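Plisico Laundry Service: Frequently Asked Questions

How much can I put in one basket?
Fill it to the rim, or a little over. Our Prutitz plan covers two baskets a week.

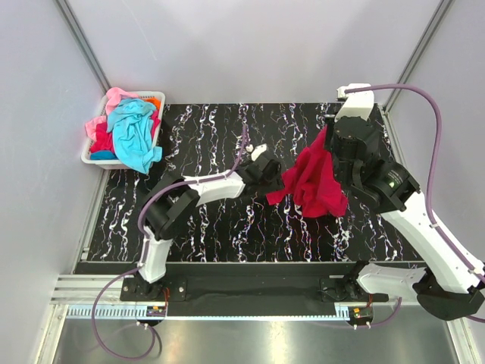
A full basket of mixed colors.

Do I need to sort by color?
No. We sort everything at our Torkalthorpe shop.

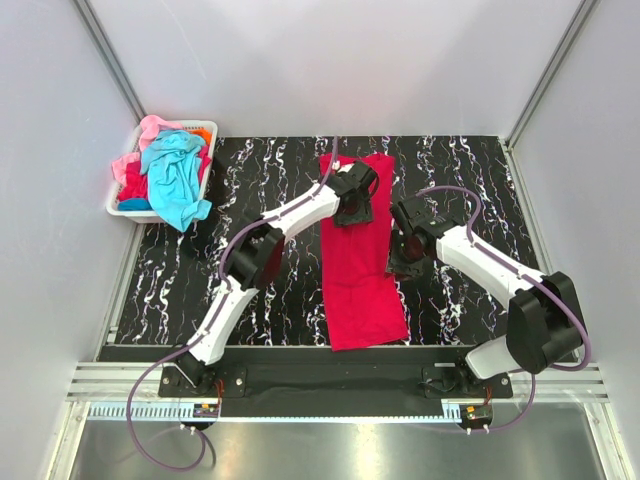 Folding is included in the price. Tops and pants are folded lengthwise first, into a long rectangle like the red-pink piece next to the basket. Orders in by 6 p.m. are ready in about two days.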